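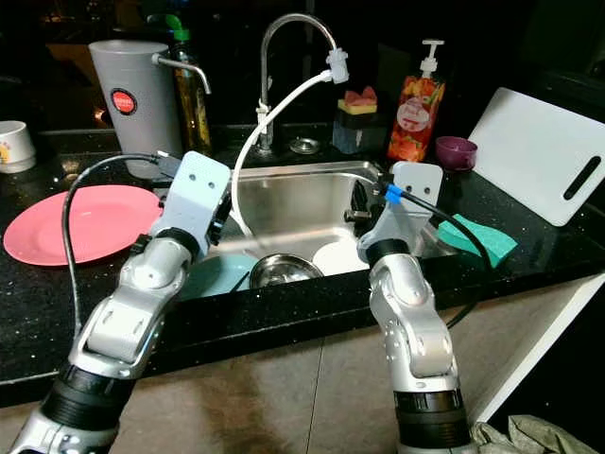 *Both arms over the sink at Pivora, white grippers on, dishes in the basin.*

Hi, and welcome to Pivora! I started this shop to answer one question I kept getting from friends who build robots: "Which gripper should I buy?" I never had a good answer. I'd read the spec sheets, I'd watched the sales videos, and I still couldn't tell anyone which one would pick up a slippery plate on a busy day. So I rented a unit with a working kitchen in it, bought a pair of arms, and started finding out.

That's still pretty much what we do. People send us grippers, arms, wrist cameras and controllers, and we try them on ordinary house chores and write up how it went. We've put 39 grippers through the kitchen so far (a few of them twice, after the maker fixed something and asked for another go).

## Why a kitchen sink?

I love the sink test. It's my favorite thing we do, and I'll talk about it to anyone who stands still long enough. A sink has shiny walls that confuse depth cameras, a rim that wrists bump into, a faucet right where you'd like your elbow to be, and dishes that lie flat on the bottom with hardly any edge to grab. Plates are the worst! A bowl gives you a nice rim to pinch, but a plate lying flat wants thin fingertips and a controller that can feel when it has touched steel.

Every gripper that comes in gets the same sink run: 65 picks, mixed plates and bowls, with the same starting spots marked on a sheet I keep taped inside the cabinet. After that we do 300 open-and-close cycles on the bench and check the fingers for play. If something loosens up, it goes in the report, and the maker hears about it from me before anyone else does.

We don't clear the counter first, by the way. The mug, the soap and the cutting board stay out. I want to know what an arm does with stuff near its elbows, and a bare counter won't tell me.

## What we're working on now

This season is all about two-arm work. We're comparing the Ketevmont controller against the older Zwahlen one, same arms, same grippers, same dishes. The Zwahlen is steady and a bit slow, and I've had it long enough that I know its moods. The Ketevmont is quicker between picks, but you have to be pickier about setting the contact limits - I spent most of one Thursday just on that, and I'm still not totally happy with the left side. 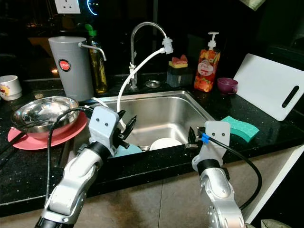

*Black fingers at the sink: left gripper pointing into the basin, right one reaching over the front rim.*

The tight part with two arms is the space between them. Each one is fine alone, and then you ask both to work in one basin and suddenly the wrists want the same few inches of air. Cables matter a lot more too. A loop that's fine on the bench can catch on a bowl or a faucet once the arm starts turning, so cable routing has its own section in every report now, with a grade. Some makers grumble about the grade. Most of them send me a new clip a month later!

## How we keep it fair

Makers pay a flat fee for a test and it's the same fee for everybody. They see the numbers before we publish and can tell me if I've set something up wrong, and if they're right I run it again. They can't change the write-up. I've turned down two jobs over that, and I'd do it again.

I also buy some gear myself, mostly the low-cost stuff that students and hobby builders ask about. Those reports are free to read, and there are 114 of them up on the site if you count the camera and cable ones.

## Come by, or send us something

We're in Beleria, in the old row of shops behind the bus yard (look for the green door, the bell doesn't work, so knock hard). Visitors are welcome in the afternoon if you write ahead. You can watch a run, and if the arms are free I'll let you drive one.

If you make a gripper and you'd like it tested, drop us a line with the weight, the stroke and the mount pattern. Please include spare fingertips - at least two sets. We're booking tests for August now, and nearly half the slots are gone.

And if you just want to argue about plates, my inbox is open for that too.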